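Robot Software Practicum, handout 4: from wrist view to motion plan
Notes by Ruba Akl, September 14, 2025

OK, last time I ran out of time halfway through camera frames, so let's pick it up there. Get your Delolum workspace open, because you'll want to poke at things as you read.

Two cameras matter for this unit. The head camera sees the whole table, and the wrist camera rides along with the gripper. New folks always want to do everything from the head view (I did too!), and then they wonder why their grasps land off to one side of the object.
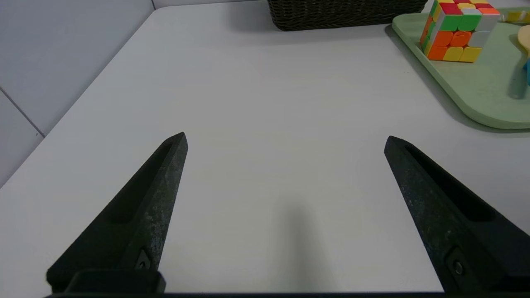
Wrist view: fingers open over bare table, tray at the upper right.

The fingers are a gift for debugging. They stay in the same part of the wrist view, so mask them out once per arm and save the mask with your calibration file. If you forget, your segmenter will happily report two long black objects that follow you everywhere. Watch out for the shadow between the fingers too. Duslow, our segmenter, has called it an object more than once, and I ended up adding a brightness check just for that.

Now, planning. I want each of you to write the approach as separate stages: hover, descend, close, lift. Please don't send one long trajectory from home to grasp! When it fails you won't know where. My defaults are a 60 mm hover and a 7 mm clearance above the tray surface, and you can tune from there. 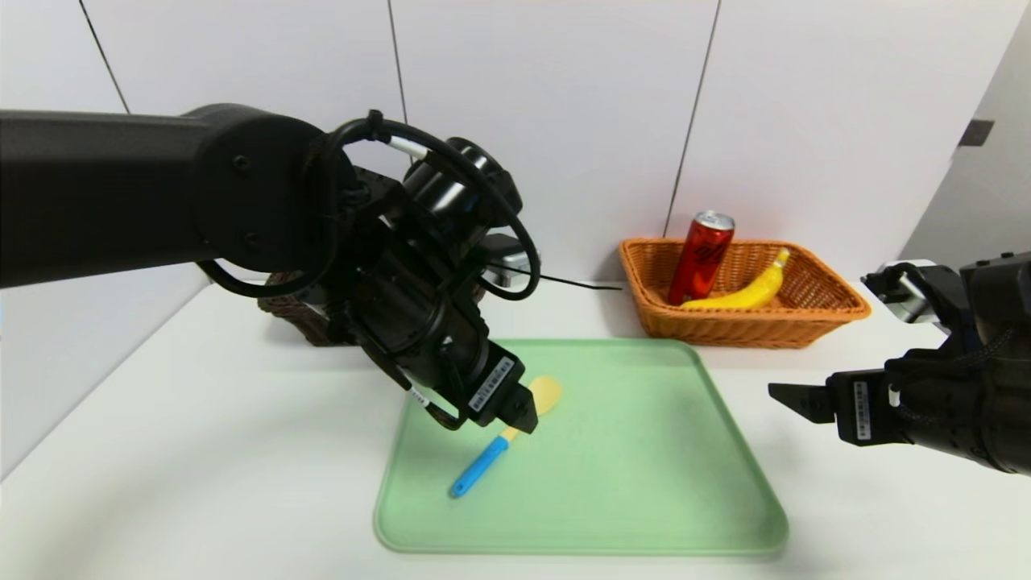 Long thin things deserve their own grasp rule. Fit a line to the mask, take the short direction across it, and turn the wrist so the fingers close that way. Then check the pose against the other arm before you commit. The planner in Onmont treats each arm as the only one in the world unless you pass it both states, and the argument is easy to miss (it's called peer_state, and it defaults to none, grr).
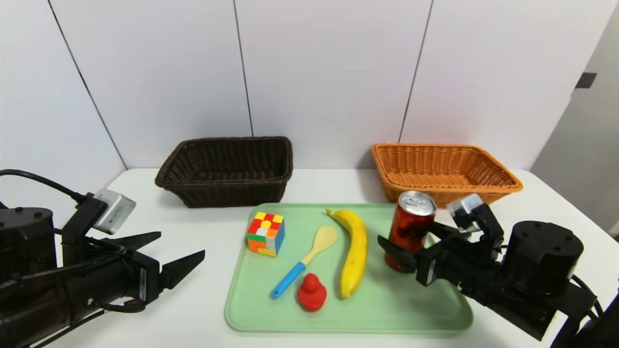

Photo: Nour Haddad / Awwad teaching lab

For upright cylinders like the can, come in from the side and keep the lift straight up for the first bit. A crowded tray changes the order you pick in, so score objects by free space around them and take the roomiest one first. Rescore after every pick.

For next time: run your staged plan 3 times on the same layout and bring the logs. Use the replay tool, it's so much nicer than scrolling text. Questions about the masks go to Nour, planner questions to me.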